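The Tray Returns to the Table

In April the housewares firm Gusby reported that trays had become the fastest-moving item in its kitchen range, ahead of storage jars and dish racks. The finding surprised few retailers. Households that have given up a dining room, or never had one, still need a way to carry cups from the cabinet to wherever people happen to be sitting. A tray does this work at modest cost and stores upright in a gap beside the refrigerator.

This feature considers the everyday tray and the mugs that live on it, with attention to material, surface and the surroundings in which both are used.

Size and shape

Most buyers choose a tray by color and regret the size. The useful measure is the narrowest place through which the tray must pass when full, most often a kitchen doorway or the space between a counter and a table. A rectangular tray with rounded corners is easier to wipe than one with square corners, where crumbs and dried coffee collect. Dollero, which supplies cafeterias and office kitchens, tests its standard tray with a load of 1000 grams at each end and rejects any that bow in the middle. Home buyers may perform a simpler test in the store: hold the tray by its short sides and press down with both thumbs.

Plastic remains the common choice. It is light and quiet when set down, and it tolerates being rinsed under the tap. Wood is warmer in appearance but should be dried promptly and oiled from time to time. Metal trays last for decades, although the sound of stoneware sliding on bare metal is one that many households prefer to avoid. A thin cotton cloth solves the problem and may be laundered with the dish towels.

The mixed set

The matched set of mugs has been in slow retreat. Meda, a studio pottery with a small mail-order business, now sells the greater part of its mugs singly, and the glaze chart in its current catalog lists 38 colors. Customers order a pale one and a dark one, then return a year later for something between. The result is a shelf on which each member of the household can find the right cup without discussion.

Gloss and matte glazes sit together more comfortably than is often supposed. A glossy mug in a light color reflects the window; a matte black one beside it gives the eye a place to rest. What matters more is height. Mugs of similar height travel well together on a tray, while a single tall one is likely to be the first to tip.

Upside down or right side up

Opinion on this question is settled in many families and differs from one to the next. A mug stored upside down keeps dust out of the bowl. It also rests on its rim, the thinnest and most easily chipped part, and may trap moisture if it was put away too soon. A sensible compromise is to invert mugs on an open tray and to stand them upright in a closed cabinet. Handles should point in one direction where space is limited.

The surface beneath

Dark, veined tabletops have followed dark countertops into the home. They conceal tea stains admirably and conceal crumbs not at all; any pale fleck stands out against the gray. A dry microfiber cloth, used before the damp one, prevents streaks. Felt pads beneath the tray protect a polished surface, and a set of three or four is sufficient if the tray is small.

Walls with flowers

Floral wallpaper has come back to the breakfast corner by way of the powder room. The wallpaper house Jitaru keeps 340 patterns in print and notes that its restrained florals – gray petals and soft yellow on an off-white ground – are those most often ordered for kitchens. Such a paper asks little of the objects placed before it. Lavender, in particular, is a good neighbor to butter yellow, and a tray is an inexpensive way to try the pairing before committing to curtains or paint.

Samples should be pinned up for several days and viewed in morning light as well as under the evening lamp.

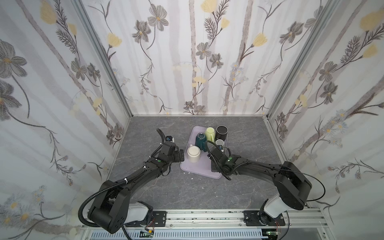
Reading time: 3 minutes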